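Bench notes, October, 14:20. Mixed-item bag, lot 2671, for Kowalchuk. Items in: toy carrot, green block, red crumpled piece, navy rope.

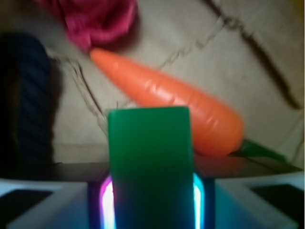 Green block upright, carrot behind it.

Bag rim folded down and taped. Inner layer torn, edges raised. Keith Dunstan wants the tear logged before the bag is replaced.

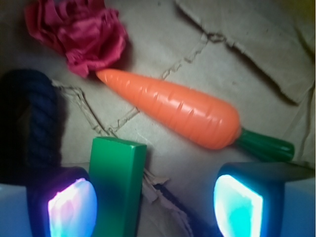

Carrot ridges are shallow; use the stem end as the reference for orientation. Rope stays at the side.

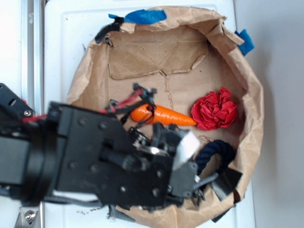 Does the bag need a new liner for run 20?
Only if the flap lifts further. Spares are on shelf 3.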